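Re: [tidy-list] Felt bins for sorting at the table (was: the Ultitz set)

From: Yvette Girard
Date: March 27, 2024

On the Ultitz set, Alemayehu wrote:

> We switched over in February and I am a convert. Three gray bins on
> the table, one for cans, one for paper, one for whatever is left. The
> kids sort as they go and I have not touched a trash bag at the table
> since. They fold flat when you're done, they don't scratch anything,
> and they look a lot better than the plastic tubs we had. I really
> think everybody on this list should quit arguing about labels and
> just buy soft bins. The whole problem is that people hate looking at
> their recycling. Make it nice to look at and they'll do it.
>
> Has anyone got a good reason NOT to do it this way?

I've got a few, and I'll try to be nice about it, having been told off last time over the bread box business.

First, the claim that people don't sort because the tubs are ugly. I have never bought this. My tubs are ugly as sin and they get used every day, because they sit where the garbage would otherwise go. My sister-in-law has a lovely wicker thing from Drallen in her hallway and it is full of umbrellas. If you put a container of any kind at arm's reach, stuff goes in it. Whether it's the right stuff is another question, and I don't see what gray fabric does for that one.

Second, fabric. I'm sorry, but who wants cloth under a soda can? Cans drip. Everybody says theirs are empty and rinsed and everybody is lying a little. In a plastic tub you get a sticky puddle, you take it to the sink, you swish it out, done. In felt you get a spot. Then you get a spot with a smell. The Ultitz people say "wipe clean" on the card that comes with theirs, and I would like to watch one of them wipe cola out of felt in the middle of July. I tried it on a felt coaster with a wet cloth and all I did was make the ring bigger.

Third, they're too low. A shallow bin with sloping sides is fine for keys or mail. Put cans in it and you have room for a handful before they start riding up over the rim, and then you're walking to the big bin outside anyway, which I thought was what we were trying to cut down on.

I borrowed a set so I couldn't be accused of complaining about something I hadn't tried. It went on the brown table and I gave it a fair shake.

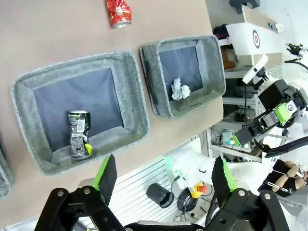 tidy-list digest, No. 175, page 3

So there's your tidy table. One black can in the big bin, already dented, one wad of white paper or tissue in the smaller one, and a crushed red can lying on the bare tabletop with the bins right there. I'm not going to pretend one red can proves anything. But Alemayehu's pitch was that soft bins make people want to use them, and I'd say the red can is not persuaded.

I will give the bins a couple of points. The rim is thick and it does hold its shape better than I expected. I figured the sides would flop the first time anybody leaned on them and they didn't. They are also quiet. A can going into plastic makes a racket, and if you have a baby asleep or a husband on the phone I can see paying a bit extra for quiet. And paper is fine in them, no argument. If you want a nice gray bin for paper, go ahead and get a nice gray bin for paper.

What I can't get past is how alike they are. Same gray, same rim, same dark bottom. The only way I can tell mine apart is that one is bigger. So which one is cans? I decided big was cans, and I was the only person in the house who knew it. By the second evening there was an envelope in with them. Alemayehu says to quit arguing about labels, but labels are exactly what you need when all your containers match! My ugly tubs are blue, white and a sort of mustard, and a five-year-old can get that right.

There was also that number going around on here a while back, the lady who said her household had sorted 3,029 cans in a year since going to fabric bins. I asked her how many they'd sorted the year before and she didn't know. I'm not calling her a fibber. I'd just like the other number before I get excited about the first one. If you start counting cans the same week you buy new bins, the counting might be doing the work.

On folding flat: yes, they fold. Where does the stuff go while they're folded? You have to empty them first, so you're carrying cans to the outside bin at the exact moment you wanted to be sitting down. I know some of you will say that's a good habit. Fine, but you can have that habit with a paper sack.

Somebody asked off-list if the Brarnia ones are any better because they have a liner you can pull out. I haven't had my hands on those, so I can't say. A liner sounds like the right idea. It also sounds like putting a plastic tub inside a felt bin, and then I'd want to know what I was paying for the felt to do.

For the record, here's where I've landed at my house. Tubs by the back door for cans. Paper in one of the gray bins if the owner lets me keep it, because it looks all right on the shelf and paper doesn't drip. Nothing on the table at all during supper. You can get up.

If anybody has run felt bins through a full summer with cans in them, I'd like to hear from you, and I mean with details. How often did you wash them, what with, and did they go back to the same shape afterward? "We love ours" doesn't help me. I've read 100 messages that say "we love ours" and I still don't know if the things can go in a washing machine.

And Alemayehu, please don't take this personally. You did ask.

Yvette

P.S. Whoever has my copy of the handout on jar lids, I need it back.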